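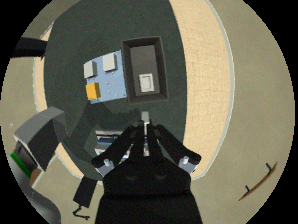
Wrist camera view from the simulator, table with board and tray.

July
Notes by Brayden McIntyre
3 min read

Minutes, simulation transfer group

The minutes of the previous meeting were accepted with one correction: the project partner is written Hegde, without the second "g".

1. Results of the insertion task
Brayden presented the new runs of the Flurkico method. The policy is trained only on rendered images, and every episode starts from a different camera pose and light direction. With 200 training episodes the policy completed 18 of 20 test episodes in the simulator. Both failures came in the grasping phase, when the block was turned too far in the tray. The group agreed that 20 tests are too few for the report.

2. Wrist camera
There was a long discussion on the wide lens model. One opinion was that we should undistort the image before training. Brayden prefers to keep it as it is, because the fingers stay always in view and the policy can use them as reference. It was decided to train both versions with the same seeds and compare. The mask for the black corners stays the same in both.
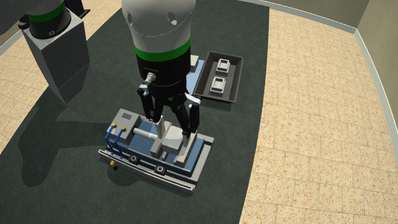
3. Clamping step
The contact between jaw and block is still the weak point of the simulation. When the jaw closes fast, the block sometimes jumps a little in the solver, and the success check then counts a failure that would not happen on the real cell in Brarkach. It was proposed to make the time step smaller for this phase only. This costs computing time – it was accepted anyway. The success check will also wait 30 steps after the jaw stops.

The hoses are kept as rigid shapes for now. To model them as flexible was considered too much work for this report.

4. Comparison with Brudo
The Brudo baseline is not ready. It needs depth images and our export writes only color. The export has to be changed first, then the baseline can be trained on the same episodes.

5. Actions
– Brayden: both lens versions, same seeds
– Brayden: smaller time step and new success check
– Depth export: to be assigned by mail
– Test set to grow from 20 to 200 episodes before the report

The meeting was closed with no other business.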